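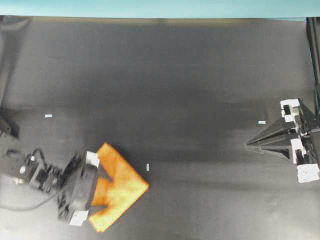

The woman who runs the cloth room at Herkusen has been folding for a living for nine years, and she still does the first batch of the day herself. Herkusen supplies cleaning cloths to cafés, salons and small offices, takes them back dirty and sends them out again. In a busy week 2,000 of them go across her tables.

"People think it's the washing that takes the time," she told me. "The washing is a machine and a timer. Folding is where your day goes."

She started in the laundry at Hinds, where everything was white and everything was large. Small cloths were a different job. "A sheet has weight, so it hangs straight and helps you. A little cloth just bunches up. You put it down and it's any shape it likes."

Her method is plain. She puts the cloth down on a bare surface, finds two corners and pulls them flat before she does anything else. Then she folds it in half, runs the side of her hand along the fold, and folds again if the customer wants it smaller. She doesn't shake cloths out in the air, as that fills the room with fluff.

I asked about the colours.

"Orange is for tables and worktops here. Other firms do it differently, so we write it on the delivery note. I like orange – you can spot one that's gone in the wrong pile from the other side of the room." 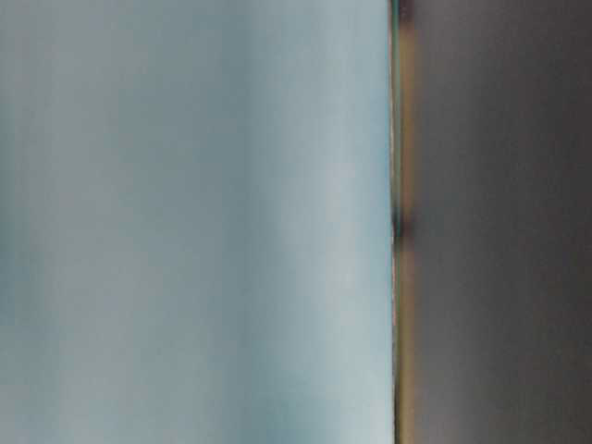 She is particular about tables too. The old ones had a pale top, and she found them tiring under the strip lights. In July she asked for something darker at the Fistari site, where she trains new starters, and was surprised when she got it. "You see the edges better on a dark top. You see the dust better as well, so you wipe it more."

New starters spend their first morning on one cloth, folding it and opening it out again. Some of them find this insulting. She lets them grumble. "By dinner time they've stopped looking at their hands. Then I give them a basket."

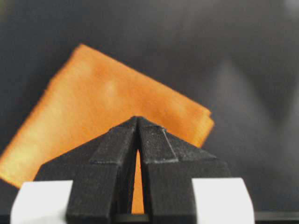
Folding at home

Her own kitchen drawer, she admitted, is a mess. "I roll them. It's quicker, and they're only for me."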